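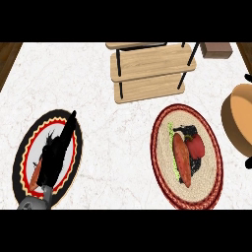
**What limits the load on a shelf?** Usually deflection. A board sags visibly well before it breaks.

## Unit 5: Sag in simply supported boards

For a uniform load, midspan deflection is

`d = 5wL^4 / (384EI)`

where `w` is load per unit length, `L` is span, `E` is stiffness and `I = bh^3/12`.

- Doubling the span at the same `w` multiplies sag by 16.
- Doubling the thickness divides it by eight.
- Width enters only to the first power.

Wood also creeps. Under a constant load, sag keeps growing for months, so use a reduced `E` for long-term loads.

**Problem 12.** A board spans 1,030 mm. Find the change in `d` if a center support is added and each half is treated as simply supported.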